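Put the Name Where People Can Read It

I spent eleven years ordering signs for shops and small offices, and I still look at walls before I look at anything else. My opinion on the subject is simple. If a business is going to put its name on a wall, it should use big letters, dark on a light surface, and then leave the rest of that wall alone.

Most places do the opposite. They start with a good blank wall and get nervous about it. Somebody wants a slogan. Somebody else wants a mural, or the company values, or a row of framed certificates. By opening day the name is one item among many, and a visitor standing at the door has to hunt for it.

I saw this happen at Storketti, a furniture showroom I worked with for two years. The owners had a wide wall facing the entrance and a quote of 942 dollars for raised letters, installed. They thought that was high. They bought a printed vinyl panel for 422 dollars, with the name, four product photos and a web address on it. The corners began to lift the first January, when the heating was running all day. They replaced it, and the second one did the same. After two panels they had spent 844 dollars and had a wall with glue marks on it.

Raised letters cost more at the start. They also need a decent installer, and changing them is a nuisance if the company gets renamed. I don't dismiss any of that. A business on a six-month lease should probably stick with vinyl. For everyone else I think depth is worth paying for. A letter that stands off the wall throws a little shadow, and the shadow helps the eye find the edge of the shape.

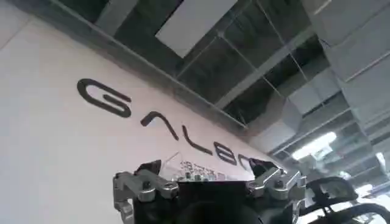
Dark raised letters on a white wall, under an open ceiling.

Rounded lettering with an A that has no crossbar would have made me argue with a designer ten years ago. I used to insist on the plainest alphabet in the catalog. I've changed my mind about that. A missing crossbar does no harm when the letters on both sides are easy to read, and it gives a short name something of its own. Where I would still argue is a longer name. Do the same trick to three or four letters and people begin guessing.

The ceiling matters too. Plenty of offices now leave theirs exposed, and I have no quarrel with it, but an open ceiling is busy to look at. It makes a plain wall more useful. A solid band between the two helps as well, so that the wall has a clear top and the lettering has something to line up with.

Small print is my other complaint. Companies like to add a line under the main name, such as a department, a partner or a founding year. At Hellivow the second line was set so small that the receptionist kept a printed card on the desk to tell people what it said. If a line has to be read, make it big enough to read from the door. If it doesn't, leave it off.

Tülin Kocabaş, who installed signs for me on most of my later jobs, had a habit I would recommend to anyone. Before drilling, she taped paper letters to the wall at full size and left them up until Friday. People walked past them all week. On one job we dropped the whole row by several inches after two days, and all it cost us was tape. A full set of paper letters ran us 79 dollars at the copy shop, and 60 if we cut them out ourselves.

I'd ask any owner to do that much before signing off on a sign. Stand where a customer will stand, with the lights on as they will be during business hours, and read the name out loud. Then walk to one side and try it again at an angle, as most people will first see it on their way in.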